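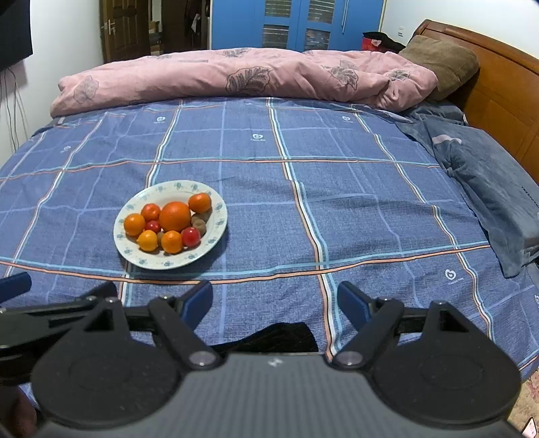

Forums > Warehouse and Packing > Shop Talk > Hand packing line going to Lurka cells, what happens to us

Hand packing line going to Lurka cells, what happens to us

crate_894
We were told in January that the mixed fruit line at Merumbridge is going over to Lurka cells. Two arms per cell, one attendant for every two cells. I've been on trays there long enough to be a line trainer. They offered some of us recording work, where you pick and place fruit with the hand grippers and the arms learn from it. Same hourly rate for now. You can do it from home if you sign out a kit. Has anyone been through this? I want to know what the job looks like after the first few months.

vwojcik
I was on the line at Vanags when they did it. Verna Wojcik, if anyone from second shift is reading. They kept most of the people who wanted to stay, but the jobs were different ones. Attendant is a lot of standing and clearing faults. Some days I did less with my hands in a shift than I used to do in an hour. My wrists got better and I was bored.

The rate held for me. What I lost was the piece bonus. I used to clear 500 trays and get paid extra for anything over. You can't earn that watching a cell. Ask about it before you sign.

tallyman30
Recording is training your replacement and they should pay for it like that. One time fee plus the hourly. Once they have enough of it they don't need you.

crate_894
They say the fruit changes with the season so there will always be more to record. I don't know if I believe it.

Folasade Lawal
I do recording full time, so I can answer some of this. I disagree with tallyman30 on part of it. The arms at our site handle big oranges fine and have for a while. The small things are where they still drop and crush, and somebody who has packed fruit knows how hard to squeeze. The new hires without line experience get a lot more of their takes sent back.

It is real work though. You squeeze a lever all day in place of lifting trays, and it gets you in the thumb. The usual plate for me is citrus in the middle with small fruit around it. With longans you bring the fingertips in from opposite sides and hold it there, and the big orange next to it is in your way half the time. A cherry tomato off to one side needs its own approach.

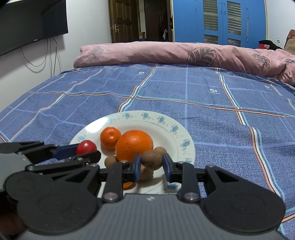

Re: Hand packing line going to Lurka cells, what happens to us

tallyman30
I never said it was easy. I said it ends. What's your contract, month to month?

Folasade Lawal
Six months, renewed once so far. The line contract was open ended, so yes, you're right about that part.

vwojcik
At our place the takes were logged in Skusorine and you got a count per person. Mine said 742 one week and the supervisor wanted to know why it was lower than the week before. Get it in writing whether the count is a target. Also ask whether rejected takes are paid. Ours weren't at first, and we had to push to get it changed.

crate_894
Thanks, I hadn't thought about rejected takes. The sheet they gave us only says "approved hours."

tallyman30
Then don't sign that sheet.

vwojcik
Or sign it after they fix that line. I would still take recording over attendant. The cells are loud and you eat lunch by yourself.

crate_894
I have 30 days to answer. I'll ask about the bonus, the rejected takes and how long the contract runs, and post what they say.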